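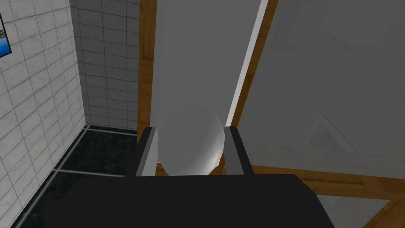

Birsen Kahraman says telegrams were never short because people were in a hurry, they were short because people were cheap. She'd been saying it before I got my coat off.

She has 1289 of them. Greetings, deaths, train times, one that reads only "NO". Most went through the old Dastolport office, which shut one November and left its files in the basement. A cousin tipped her off. She paid 49 dollars for the lot, plus a guy with a van.

"I wanted the desk, really," she says. "The desk was gone. So I got paper."

Her favorites are the birthday ones. Company had a list of ready-made messages, you picked a number, clerk sent the number, and the office at the other end wrote out the whole verse. Number 34 was the big seller. "Everybody's aunt got 34. Same aunt, three years running sometimes. I don't think she minded, she kept them all."

Were people more careful with words? She shrugs. "Some. You also get a man who spends a week's pay telling his brother about a horse."

We got onto the Selvanayagam letters, a family set she bought later. Two sisters, eight years, hardly a letter between them but a telegram every new year. She reads me one. HOUSE SOLD STOP MOTHER FINE STOP WRITE. "And she didnt write! Next one says WRITE again."
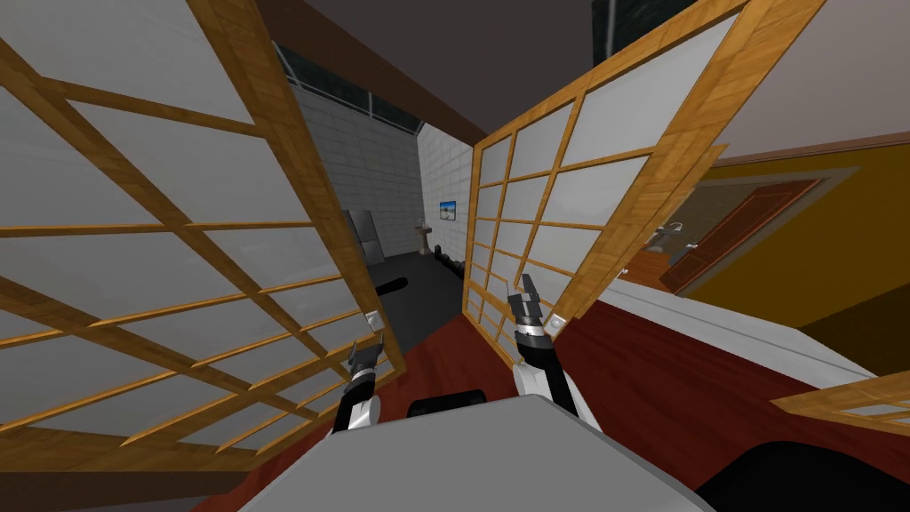

Sliding doors, wood bars and pale panes.

Scanning is slow. She uses a program called Catus, hates it, won't switch. The strips of tape glued on the forms lift off if you look at them wrong, so every sheet goes in a sleeve first. Terelum, the local history magazine, is printing a few in its next issue. She picked them herself, then changed her mind, then changed it back.

Does she ever text? "All day. Terrible spelling." And does she keep them? Long pause. "No. My phone got full and I deleted teh lot."

She's still looking for the desk, if anyone has it. Oak, ink stain on the left side.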